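Nircombe Players Forum > Backstage > Shows in Progress
Thread: Tanine, opening week. Thoughts, gripes, lost shoes

greta_stage_left
Posted Saturday, 8:15 am

Okay, somebody had to start the thread! We got through opening night and I'm still buzzing. I played piano for act one and sang chorus in act two, so I saw the show from two odd angles and missed most of the dance numbers (story of my life). I want to hear what people thought, good and bad. A couple of pics before I get going.

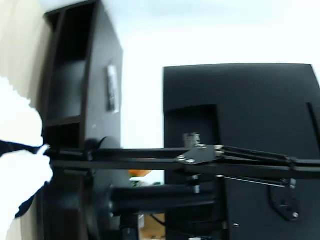
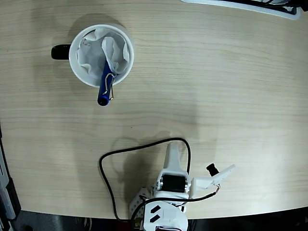

So, the big one for me was the new ending. When we did the read-through I was sure that cutting the reprise was a mistake, and then last night the lights dropped on that last line and there was this long, long quiet before anybody clapped. I had goosebumps at the piano. Jae-hoon Kwon has been pushing for that cut since the first week and I owe him an apology and possibly a pie.

Also, whoever has my left character shoe, tan, size 8, please put it back in the girls' dressing room.

row_f_dad
Posted 9:02 am

My daughter is in the chorus so I'm biased, but what a night. I was in row F and could hear every word of the harbor song, which I could NOT say about last year's show. Did they fix the mics?

My one complaint is the length. Intermission was supposed to be 15 minutes and we were still standing in the lobby at 23. With little kids along, that matters.

zwane_fan
Posted 9:40 am

Zwane stole it. I'm sorry, I know it's the smaller part, but the scene with the letter was the best thing on that stage all night. My whole row was sniffling.

I'm going to disagree with Greta on the ending though. We sit through two acts waiting for Tanine to get her song back and then it just stops? The people behind me thought there was another scene coming. I think the quiet was confusion!

greta_stage_left
Posted 9:58 am

Ha, well, you were out there and I wasn't. From the pit it felt like a held breath. But I'll admit the curtain was slow coming down, and that may have added to it.

@row_f_dad new mics, yes, and also the band got told to play softer about 30 times. Mostly me.

jhkwon
Posted 11:20 am

Pie accepted, no rhubarb.

On the ending, I hear you, zwane_fan. In the full script the reprise runs almost four minutes and repeats everything she already told her mother on the dock. We tried it both ways in rehearsal and the long version made the dock scene feel smaller. I'd still do it this way. The curtain cue was late and we'll tighten that up tonight.

Intermission ran over on account of the set change. The boat is heavy.

oldtimer52
Posted 12:06 pm

I've been coming to these since before the hall had a real lobby and I'm with zwane_fan. You don't cut the reprise. It's the tune everybody hums in the parking lot. I was humming the harbor song instead and I don't even like the harbor song.

Dancing was terrific, credit where it's due. That tap section in act two got the biggest hand I've heard there in years.

zwane_fan
Posted 12:31 pm

Thank you, oldtimer! See, it isn't just me.

jhkwon: could you maybe have the band play it during the bows? Then the story ends your way and we still get to hum.

jhkwon
Posted 12:44 pm

That's not a bad idea. Greta, how fast can you learn it?

greta_stage_left
Posted 12:50 pm

I already know it, I learned it in November before you cut it!!! Give me ten minutes with the drummer before call and we can do it tonight.

row_f_dad
Posted 1:17 pm

We're coming back for the last show, so I'd like to hear that. Are there still seats? The website had me stuck on a spinning wheel.

mo_tickets
Posted 2:05 pm

Site's working again, try now. We've sold 772 for the run and there are 52 left for the last show, mostly balcony. If you need seats without stairs, call the box office and we'll sort you out.

Found one tan shoe under the prop table btw. It's a right.

greta_stage_left
Posted 2:11 pm

Then whose is THAT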